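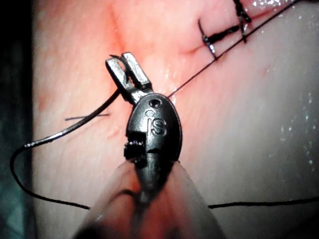 Is the Pralura 4 still worth buying used if all I want is good battery life and a headphone jack?
Get the 4,000 mAh version, check the battery health before you pay, and you'll be very happy with it.

potbridge_pete wrote:
Seconding the answer up top! I picked mine up from a seller on Kakeo for $80, original box and everything, and I'm getting two full days out of it. Two days! My last phone was begging for the charger by dinner. The screen is only so-so outdoors, but for podcasts and maps it's a joy.

wczarnecka wrote:
Two days with what, airplane mode on? I had the same phone and it never got me past a day and a half. Nice little thing otherwise. The jack is on the bottom edge where it belongs.

potbridge_pete wrote:
Location off, brightness at a third, wifi at home and at work. I don't game on it. Battery health reads 81 percent, so it isn't even a fresh one.

Wanda, did you have the early model? The smaller battery was in those and the back looks exactly the same.

wczarnecka wrote:
Huh. Could be. Mine was bought at launch in February so probably yes. That would explain a lot.

Wanda Czarnecka

mossy_kb wrote:
How do you tell them apart in a listing?? Half of these sellers post one blurry photo and "works great."

vrettos_v wrote:
Settings, About, Hardware. If the model line ends in B you've got the big battery. Ask the seller for a screenshot of that page and skip anyone who won't send it.

I'll be the grump though: I wouldn't buy one now. Security updates have stopped, and for roughly the same money you can find a refurbished Uçar that still gets them. No jack, but the adapter works fine.
Vangelis

potbridge_pete wrote:
The adapter does NOT work fine, I've been through three of them! They live in a coat pocket and die there. A real jack is worth more to me than a patch every month (and I don't do any banking on this phone, it's music and texts and my bus pass).

vrettos_v wrote:
Fair enough if it's a second phone. I'd still tell mossy_kb to think hard before making it the only one.

mossy_kb wrote:
It would be my only one, yeah. But I do my banking on the laptop. There's a B model up on Kakeo right now, shipping is $19, which hurts a bit. Seller sent the screenshot within minutes, so I'm pretty tempted!

wczarnecka wrote:
Ask if they'd do local pickup. And get the blue if you have a choice, it's gorgeous.

mossy_kb wrote:
Edit 6/2/20: ordered it! They only had gray. Will post battery numbers after the first full week.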